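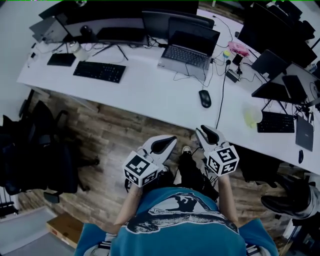 Desk with laptop, keyboard and monitor.

Horror Film, Unit 4: The Slow Sequel
Harish Sundaram

Watch Bonard's first "Cellar" film before class. The second is optional, as it was for most of its cast.

Terms to know: cold open, false ending, final girl, contractual cameo.

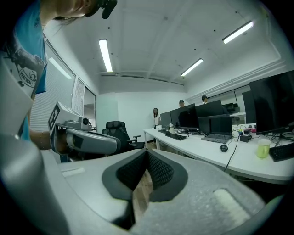 Reading time: 4 min

Isell argues that a sequel must explain the monster. Najjar says explaining it is how you kill it, and I have sat through 282 minutes of director's cut that support her.

For June: one page on the staircase shot. Plot summary earns 40 points out of 100, and I'm being generous.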